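School of Design and Built Environment
Interior Materials and Finishes
Unit handout 8: Reading wood grain and choosing a surface finish
Issued 2024-07-12
Unit leader: Wanting Fan

Purpose of this handout

This handout supports the lecture on timber surfaces and should be read before the practical session in the finishing workshop. It covers how grain figure arises, how boards and veneers are cut, how light affects the appearance of a finished surface, and how a finish should be specified in a written schedule. Students who missed the lecture on moisture and movement should read handout 7 first, as the terms introduced there are used without further explanation.

1. Growth and structure

A tree in a temperate climate adds one layer of wood each year. The part laid down in spring, known as earlywood, is generally paler and more open. The part laid down later in the season, known as latewood, is generally darker and denser. The contrast between the two is what the eye reads as grain lines on a cut surface. In ring-porous timbers such as ash and oak, the large vessels are gathered in the earlywood and the contrast is strong. In diffuse-porous timbers such as beech and maple, the vessels are spread evenly and the surface looks quieter.

The word "grain" is used loosely in the trade. In this unit it means the direction of the wood fibres. The pattern seen on the surface is called "figure", and the size and openness of the pores is called "texture". Coursework should keep to these terms.

2. Methods of cutting

Flat-sawn boards are cut along a line that meets the growth rings at a shallow angle. Where the saw passes through the rings near their outer curve, the surface shows arches or closed ovals, often called cathedral figure. Towards the edges of the same board the lines straighten. Flat-sawing gives wide boards and little waste, but the boards are more likely to cup as they dry.

Quarter-sawn boards are cut so that the rings meet the face at a steep angle. The figure is straight and even, and in oak the rays may appear as pale flecks. Such boards are more stable and cost more, as fewer of them can be taken from each log.

Veneers follow the same logic. A flitch may be sliced flat or on the quarter, and the figure will match that of a board cut in the same way. Rotary-cut veneer is peeled from a turning log and tends to show a broad, wandering pattern that is seldom found in solid timber. 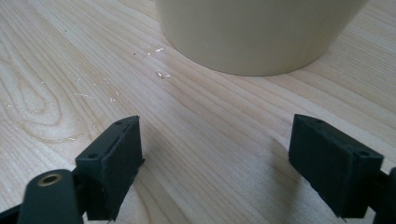
Figure 1. Oval figure and straight grain on a pale wooden tabletop in daylight.

Students should note that figure alone does not establish whether a surface is solid or veneered. The edge and the end grain must be inspected. On a solid board, the lines on the face continue over the end. On a veneered panel they stop at the lipping, or the lipping shows a pattern of its own. Where no edge can be reached, the survey sheet should record "construction not confirmed".

3. Light and sheen

The way a surface returns light depends on its sheen and on the angle from which it is seen. A matt finish scatters light and holds its colour fairly evenly across the room. A satin or gloss finish returns more light in one direction, so that the part of a surface facing a window may look pale and lose detail while the rest keeps its contrast. For this reason, samples should be viewed flat and upright, and from both sides of the window, before a choice is made.

Colour also changes with age. Most pale timbers turn yellow or darken on exposure to daylight, and objects left standing in one place will leave a lighter mark. Clients should be told of this in writing. A finish with an ultraviolet filter slows the change but does not prevent it.

4. Common finishes

Oil. Soaks into the surface and leaves the texture open to the touch. Simple to renew in patches. Offers limited protection against standing water. Rags used for oiling must be laid out flat to dry and never folded into a bin.

Hardwax oil. Gives a thin film over the oil and improves resistance to spills. Suitable for desks and dining tables in ordinary use.

Water-based lacquer. Dries quickly and keeps pale timbers close to their natural colour. The first coat raises the grain and must be cut back lightly before the second.

Solvent-based lacquer. Hard-wearing, with a warmer tone. To be applied only in the spray booth and only under supervision.

5. Case study: the Brastau reading room

The reading room at Brastau was refitted in January with 18 ash-veneered tables. The joinery was carried out by Clillis and the finish was specified by Cheng. The original schedule called for a gloss lacquer. At the sample stage, readers near the south windows reported glare on the page, and the schedule was changed to a matt water-based product. The second sample was accepted without further comment.

The case raises two points for discussion. First, the sample panels had been approved in a basement office under artificial light – a condition unlike that of the finished room. Second, the veneer leaves had been bundled without regard to sequence, and adjoining tables showed a marked difference in figure. The client accepted this, but a note in the schedule would have avoided the exchange of letters that followed. The full schedule is held in the Grasis collection under reference 649.

6. Preparation for the practical session

Each student will prepare one sample panel in ash or oak. Panels are to be sanded along the grain, working through the grades in order, and wiped clean before any finish is applied. The name of the student, the species, the cut and the finish are to be written on the back in pencil.

A written commentary of up to 1000 words is to be handed in with the panel. It should identify the figure, describe the panel under two kinds of light, and justify the finish for a stated use. Work without a stated use will be returned unmarked.

Aprons and closed shoes are required in the workshop. Dust masks are supplied at the door.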